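How to budget for hand-held grippers
Helto workshop notes, 07/10/2019

Start with the task, then price the tools. Write down what you want handled, how big it is when spread out, and whether one hand can manage it. Most laundry and clothing work needs two, so double every line in the quote before you compare suppliers.

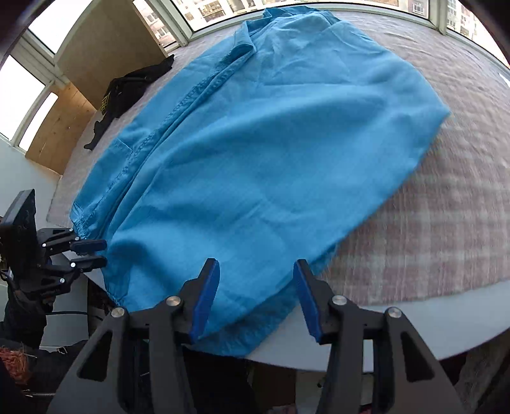
Finger pads are the line most buyers leave out. We order ours through Gajewski in packs of 50 and put 15 percent of the tool price aside each year for pads, screws and cables. Check that the pads on both fingers match, like the dark blue pair over the shirt-like garment, and ask if they can be swapped without taking the linkages apart. Allow for the table too. A long garment laid out on the diagonal takes up far more room than a folded one, so measure your largest item before you order a bench.

Get the spare parts price in writing. Rerska quoted us $211 for a full finger set in June, plus $61 freight. Add both to the first order and keep one set on the shelf.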